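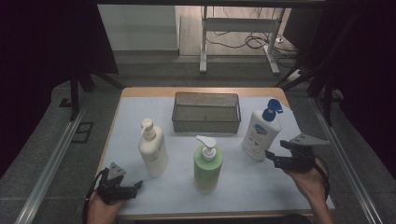 Dralham workshop logs 1,247 hand-guided grasps

2021-08-03 - Members of the Dralham shared workshop have finished the second version of their paired hand-held grippers. Jozef Verhoeven and Wilma Schouten rebuilt the finger linkage in June after the first set developed play at the pivot.

Each gripper is cabled and carries a triangular top plate. The current task is moving pump bottles into a wire mesh basket, with one operator working both hands. The log stands at 1,247 grasps, 359 of them with the new linkage.

Pump heads are the hard part, Schouten said. "The fingers catch the nozzle and the bottle turns. We now go in lower, on the body."

Lies Hermans is writing the playback code for a two-arm build. Drawings will be posted once the cable mounts are final.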